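Subject: Re: Benley storage quote and the newspaper backfile
From: Oana Lazăr
Date: September 5, 2024

I read the Devasance proposal twice and I'm still not sold.

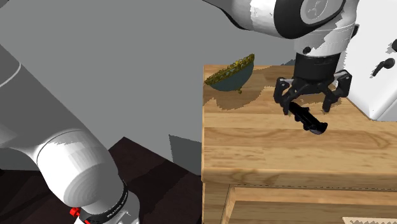 Their number is 1180 bound volumes scanned by February, then the originals move to the Benley annex. Fine on paper. Our last vendor batch was 414 volumes and we rejected up to 100 of them for cropped gutters or missing foldouts. I was the one checking, so forgive me if I don't get excited about a bigger batch on a shorter schedule.

> We should keep in mind that Devasance guarantees 100 percent page
> capture, and Zuleo will hold a second copy of the files. At that
> point, do we really need the paper within reach?
> Rana

Rana, what does the guarantee cover? I looked for a definition of "page capture" and there isn't one. Does a page count if the inside column is unreadable? Who pays for the rescan once the volume is shrink-wrapped and in Benley?

As for Zuleo, a second copy of a bad scan is a bad scan. I'd also like to know whether they run fixity checks on a schedule or only when a customer asks. The contract says "periodically" — that could mean anything.

The acidic runs from the 1890s worry me most. They can take maybe one more handling, so whoever opens them next had better get it right. I would hold those back until we've seen a test set, and I'd want our own people picking the volumes for it.

Has anyone on the list had Devasance do tight bindings? I'd like to hear from you before we sign, on list or off.

Oana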